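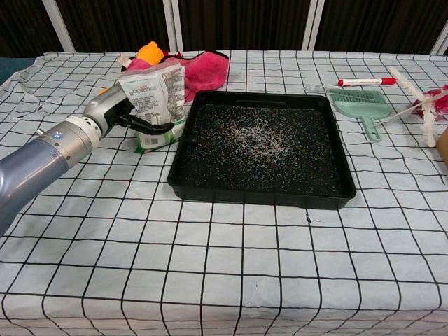 Slide 1. Packet, tray, crumbs. Arm coming in from the left.

Leave this up while people find seats. Don't talk over it.

Opening: we had two hands to compare, the Thevar and the Teso, and one arm to bolt them to. The plan said August. Today is 2025-01-24. Pause here, somebody usually laughs.

Point at the packet. Wrinkled, soft, stands up when it feels like it. Vendors bring wooden cubes to their demos. I would too, if I were selling.

Then point at the tray. Tiny bits across the middle of its floor, mostly white, some red and green. Every one of them is on the wrong side of the packet as far as my afternoon is concerned. The mint green thing on the right is the most reliable tool on the table and has no firmware.

Slide 2. Numbers. Same packet, same start pose, 10 tries each. Thevar held on for 9. Teso held on for 6. Say the next part slowly: the Teso was running the Mavero controller on default gains, and I am told that's my fault. Rerun is planned at Skurnwood once they find us a table.

Slide 3. Fingers. Long jointed finger reaches past the packet nicely, then the packet folds around it. Force reading looks great right up to the drop. If asked about tactile pads: yes, we want them, no, we can't afford them.

Slide 4. Camera. Chest height beat overhead for watching the fingertip. Overhead gave us lovely footage of the back of the hand. Skip this slide if we're past the halfway mark.

Grid cloth question will come up. It's good for eyeballing drift and bad for measuring it, the lines bend wherever the cloth wrinkles.

Slide 5. Cost. Go fast.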